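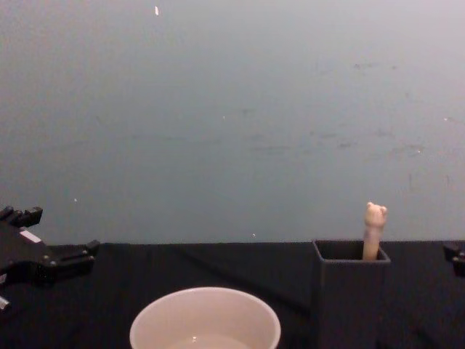 I have killed three handheld vacuums in my life, so I went into the Prunach Mini with low hopes and a receipt in a safe place. It's a little cordless thing, shaped like a fat flashlight, and I paid $52 for it at Cotham after Hazel Lindqvist let me try hers on the back seat of her car (dog hair, so much dog hair). My big worry was fabric. Anybody who puts a black cloth over a table knows how it holds on to fuzz, and a gray wall with scuffs across it isn't something a vacuum will fix, so let's keep expectations sensible! For crumbs and lint, though, I've been happy. It picks up toast crumbs on the first pass and most thread bits on the second.

Battery life first. The box promises more, but I get 22 minutes on the low setting, which does my stairs and the car with a bit left over. High is much shorter and a lot louder. My phone app read 76 decibels with the thing at arm's length, and the cat left for the bedroom and stayed there until supper. Charging is by USB-C, thank goodness, and the light goes from orange to white when it's full.

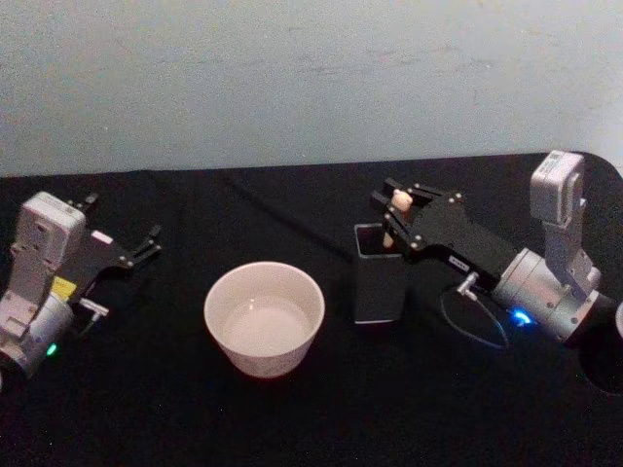

Black cloth and a scuffed gray wall.

It comes with six attachments and I use two. The soft brush is great on lampshades and keyboards. The crevice tool is good but slips off if you push it too far down a couch, and then you're fishing around in there with a coat hanger. The rest live in a drawer. I'd have traded the lot for one decent motorized brush, like the one on my old Dronside, which could pull hair out of a rug like nothing else (before it started smelling like a hot hair dryer, may it rest).

Emptying it is the weak spot. You press a button and the front pops open, except it pops open fast, and if you're not holding it right over the trash you get a puff of dust on your shirt. I do it outside now.
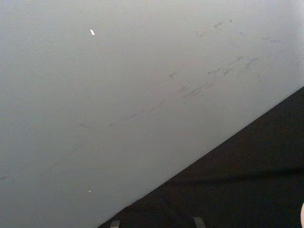
The filter is washable and needs a full day to dry, so buy the spare while you're at it. Mine was on back order until November. Kanagaratnam sells one that fits and costs less, and I can't tell any difference in the suction.

Would I buy it again? For the car and the stairs, yes. If you've got a big shedding dog and thick rugs, spend more and get something with a real brush.

4 minute read

Sign up for our newsletter and get new reviews in your inbox. Unsubscribe any time.

Contact | Copyright, all rights reserved | Back to top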